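Wiltwood Round Table, White

I wanted a small table for the spots where a full desk is just too much, and this is the one I kept coming back to! The top is smooth, white and a little shiny, and it stands on a white metal base with flat feet that spread out wide. 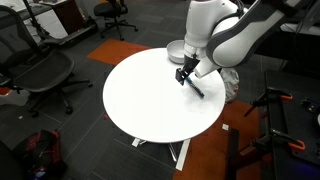
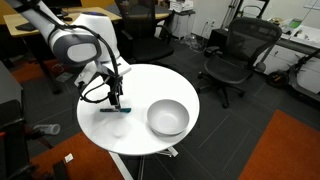 Round white top, white metal base, on dark gray and orange carpet.

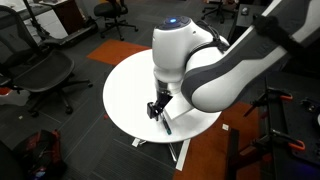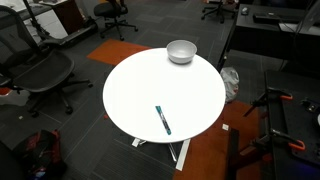

It ships in 2 boxes and goes together in almost 50 minutes (I'm slow, you may well beat me). Wipe it with a soft damp cloth and skip the scrubby pads, please. Want it in gray? Ask for the Comari finish when you order. Item no. 3080.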